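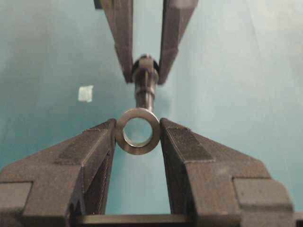

Washer in lower gripper, pin in upper, pin just over the rim. Wrist cam.

Ticket: Pimentel cell, pin/washer station
Status: open, running w/ workaround
Opened by: Anderson Prado
Assigned: Fares Haddadin

Monday 6:40 - AP
Cell faulted on insert again. Force limit trip on the upper arm, same code as last week. Reset, ran three, tripped on the fourth. Pin is touching down on the ring when it trips, not going in the hole. Not touching anything else till Fares looks.

7:15 - FH
Is the washer held face-on to the camera when you stop it? If yes the lower arm never did its turn to flat. Check the step list, should be pick / pinch / rotate 90 / wait / insert.

7:30 - AP
Yes face-on. Upright, fingers on both edges. Rotate step is in the list. Log says "done" for it. Didn't see the wrist move.

8:05 - FH
OK so it's reporting done without moving. Had this on the Stalten cell after the controller update, wrist zero got lost and it thinks its already at 90. Jog lower wrist to the witness mark, read me the angle.

8:20 - AP
At the mark it reads 90. Should be 0, right?

8:22 - FH
Right. Re-zero there, save, power cycle. Do NOT skip the power cycle, it wont keep it.

9:10 - AP
Re-zeroed, cycled, reads 0. Dry run no parts, wrist turns now. With parts: first 2 good, third one tripped. Washer was flat that time but slid in the pinch while turning. Pads on lower fingers feel slick.

9:25 - FH
Wipe pads w/ alcohol, let dry. When were they last changed? Supposed to be every 2000 cycles.

9:40 - AP
Counter says 2000 but I think it stops there and just sits. No idea of real number. Wiped. 20 min no trips so far.

10:30 - FH
Ordered pads from Serkico, both arms. Until then wipe at start of each shift. Insert speed down to half, leave force limit where it is pls, dont raise it to get past trips.

1:50 pm - AP
One trip since. Wiped again, ok. Vondamau guys want to know if they should check their wrist zero too, same update.

1:55 - FH
Yes. Tell them before next power down.

To do: pads, fix counter rollover, add angle check before insert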